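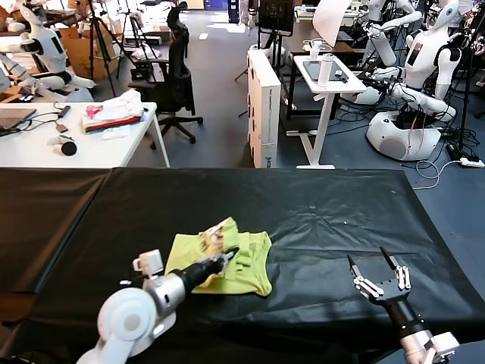 Vinh Hà
List moderator, Drarndale Laundry & Mending list

2025-12-23

On the sheet question, a member in Ernport wrote:

> Does anyone fold on a covered table? Mine is rough
> and snags my T-shirts. I've got plastic sheeting but
> it won't lie flat. Also, printed side up or down?

Yes, covered, every time! I've used black plastic since April and I love it. Wrinkles in it don't bother me at all, and light colors show up so well against it (a yellow-green cloth practically glows). If one sheet won't reach, lay two with a seam and let the edge hang down the front.

Printed side down for me, so the graphic ends up on top after the last fold. Start by finding the top edge, pinch it, shake, lay it down and smooth outward. I got through 71 pieces before the Simik swap and was still cheerful!

Mazurek's method with the 2 side folds works great too. Stack the finished ones on a separate desk, or you'll knock them over reaching for the next. Do write back and tell us how yours goes!

Contact the list owner | © Drarndale Laundry & Mending list | Back to top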